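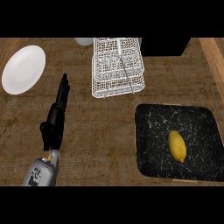

One of the kitchen setups that comes with Deltico's new simulation kit.

I've been waiting for somebody to put out a robot kitchen I could run at home without buying a robot, and Deltico finally has one. It's called Cakier, it came out in October, and it's a software kit for people who want to practice two-arm tabletop work on a computer before they go anywhere near the real hardware. I put in my order the same morning (no self-control, I know!) and I've been poking at it ever since.

The basic kit costs $307. For $635 you get the bigger package, which adds the layout editor and 2 seats instead of one, so you can share it with a coworker or a very patient spouse. Both come with a library of 600 household objects, and I've had a ball just scrolling through the plates and fruit. You pick a counter, set out your dishes, and start driving the arms around.

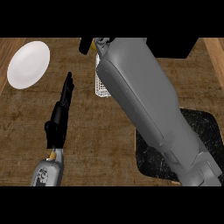

Setting up took me most of an evening, mainly on account of the installer wanting a newer graphics driver than mine. After that it was smooth going. The arms respond quickly, and closing the fingers on something small feels about as fussy as I'd hoped, meaning I dropped a lot of things at first. I do wish the camera were easier to move. When both arms are working close together, a forearm can get right in front of whatever you're trying to reach, and the menu for switching views is buried two levels down. Deltico says a shortcut key is coming in the next update.

The wood and the marble look nice enough, though fine stuff like wire mesh goes a little soft on my monitor. I'd take that over a slow program any day.

If you already use Brunet's planner, your saved arm motions will load in Cakier, but the grip settings won't, so plan on redoing those by hand. I lost a whole lunch hour finding that out.

Orders go through Wonach, the shop that handles all of Deltico's downloads. There's a free trial too, with one counter and a much smaller set of objects, and I'd start there if your computer is getting up in years.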